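Care of Canvas Footwear

Guidance for residents of Flallden House

Canvas shoes should be cleaned by hand. The laundry room machines are not to be used for footwear of any kind, as grit from the soles damages the drums and the rubber edging may come away from the cloth.

Before cleaning, place the shoes side by side on a clear, wipeable surface and loosen the laces from the ankle end downwards. It is not always necessary to take them out altogether. For light marks, freeing the upper holes and folding the tongue forward will give enough room for a small brush. Where the cloth is heavily soiled, remove the laces and wash them separately in a basin. 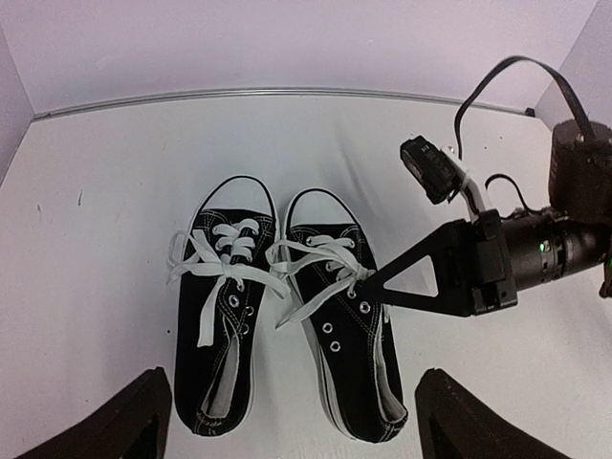 Brush off dry dirt first, working from the toe towards the heel. Mix a teaspoon of mild soap flakes into a bowl of lukewarm water and apply with a soft nailbrush, keeping the water shallow — canvas that has been soaked through takes a long time to dry and may yellow. White rubber toe caps and soles may be wiped with a damp cloth and a little bicarbonate of soda. Metal eyelets should be dried by hand to prevent rust marks on the surrounding cloth.

Stuff the shoes with plain white paper and leave them in the drying room for 2 days, away from the radiators. Shoes left there longer will be moved to the shelf outside Room 13.

When relacing, begin at the toe and keep both ends even before moving up to the next pair of holes. Replacement laces and soap flakes may be requested from Sheila Stockdale, Housekeeping, on extension 555.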